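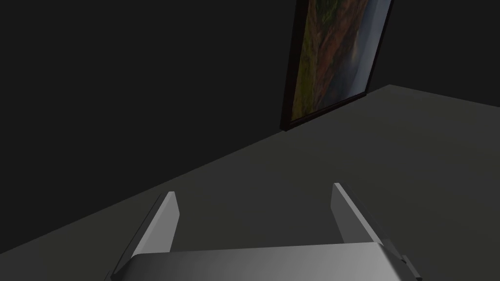
Graue Wand, grauer Boden, gerendert.

1/ Seit Montag läuft bei uns die Umstellung der Softwareverteilung auf Tudov. Laut Anbieter "ohne spürbare Unterbrechung für die Anwender". Ich schreib mal mit, was davon übrig bleibt.

2/ Ausgangslage: 500 Clients, drei Standorte, bisher alles über den alten Verteilserver plus selbstgebaute Skripte von Donal Fitzgerald. Hässlich, aber ich wusste bei jedem Fehler, in welcher Zeile ich suchen muss.

3/ Pilotgruppe waren 50 Rechner. Davon haben sich 11 nach der Agenteninstallation nie wieder gemeldet. In der Konsole stehen sie trotzdem grün. Grün heißt bei Tudov nämlich "Auftrag zugestellt". Ob der Auftrag auch gelaufen ist, steht drei Menüs tiefer.

4/ Habe beim Support nachgefragt, ob man die Anzeige umstellen kann. Antwort: Das sei ein häufiger Wunsch. Aha.

5/ Ursache bei den meisten: Der alte Agent war noch drauf und hat den neuen brav als unbekannte Software entfernt. Kann man niemandem vorwerfen, so war er konfiguriert. Von uns. In der Migrationsanleitung hätte ich dazu trotzdem gern einen Satz gelesen.

6/ Dann die Pakete. Der "automatische Import" übernimmt Name, Version und Icon. Erkennungsregeln und Rückgabewerte nicht. Also das, was Arbeit macht. 17 Pakete habe ich inzwischen von Hand nachgezogen und bin noch nicht beim CAD-Kram.

7/ Judite Torres aus dem Einkauf fragt, warum wir dann überhaupt die Lizenzstufe mit Import genommen haben. Gute Frage, Judite. Ich leite sie an die Leute weiter, die bei der Vorführung genickt haben (ich saß auch dabei).

8/ Weil es jetzt schon zweimal kam: Ja, Flerkine haben wir uns angesehen. Kann Erkennungsregeln importieren, kann dafür keine Wartungsfenster pro Standort. Bei uns arbeitet ein Standort im Schichtbetrieb, damit war das Thema durch.

9/ Wartungsfenster sind bei Tudov übrigens ordentlich gelöst, das muss ich zugeben. Zeitzone des Clients, Neustart aufschiebbar, Protokoll lesbar. Mal sehen, wie das unter Last aussieht - bisher patchen wir darüber ja nur ein Häuflein Testgeräte.

10/ Der Dienstleister (Geraghty) schlägt vor, den Rest "in einem Rutsch" umzuziehen und den alten Server danach abzuschalten. Ich schlage vor, dass der alte Server bis Januar stehen bleibt, ausgeschaltete Jobs, Datenbank gesichert. Kostet uns eine VM und etwas Plattenplatz.

11/ Nächster Schritt: Skript, das den alten Agenten sauber deinstalliert, prüft, ob er wirklich weg ist, und erst dann den neuen holt. Donal baut es, ich teste. Wer so etwas für Tudov schon liegen hat, gern her damit, die Version aus deren Forum bricht bei Leerzeichen im Pfad ab.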